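### 4.2 How clothes leave the household

The most exciting result of the Tadholm survey is how long a garment stays in use once people stop wearing it. We had expected a short gap between the last wearing and the donation bin. Instead, the 262 households in our sample described a slow and often very inventive second life -- shirts became sleepwear, sleepwear became painting clothes, and painting clothes became rags for the garage.

Of those households, 111 kept at least one bag or box of clothing set aside "for later." We asked every one of them what later meant, and the answers are a pleasure to read. Some were waiting for a younger cousin to grow. Others wanted the fabric for a quilt, or hoped a zipper could be replaced for less than the price of a new jacket. Only 9 had a date in mind for emptying the bag.

Storage space explains part of this pattern, but less than earlier work on apartment living led us to expect. Households in the Grolley district, where closets are small, held on to clothes nearly as long as those in the larger homes of Kincaid. What separated the two districts was the kind of garment kept. Grolley residents saved knitwear and coats; Kincaid residents saved cotton basics in surprising numbers, many of them worn thin at the collar.

Folding habits turned out to be a wonderful window into all of this. Clothes that people meant to wear again were folded into squares or hung. Clothes on their way out were more often rolled or doubled lengthwise and laid over something, and we coded this long fold (Figure 3) as its own category after the April pilot. In 81 households it was the most common fold among garments set aside.
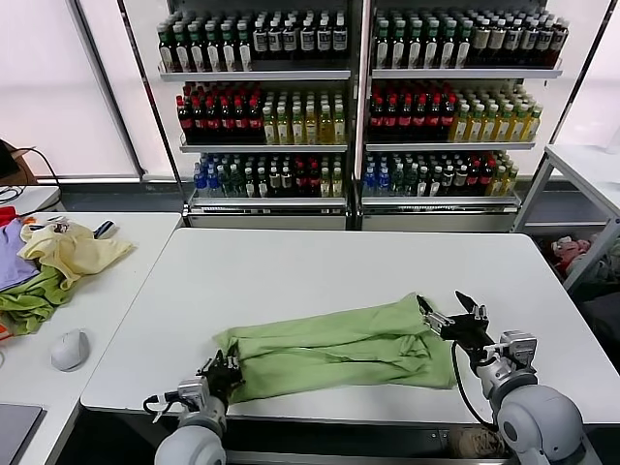 **Figure 3.** A light green garment in the long fold, laid on a white table.

The long fold matters for the sorting question in Section 5. Staff at the Nokard reuse center told us that squared stacks are easy to check for stains, while long bundles have to be opened one at a time. A household's way of folding therefore adds work further down the line, and it may even shape which items reach the resale rack. We think this deserves a study of its own!

One caution applies to the interview data. People were asked to recall when they last wore each item, and memory is generous toward favorite clothes. Where a household could check its answer against a photo or a receipt -- a vacation album was the usual source -- the true date was nearly always earlier than the one first given. We have left the original answers in the tables and marked the corrected ones with an asterisk.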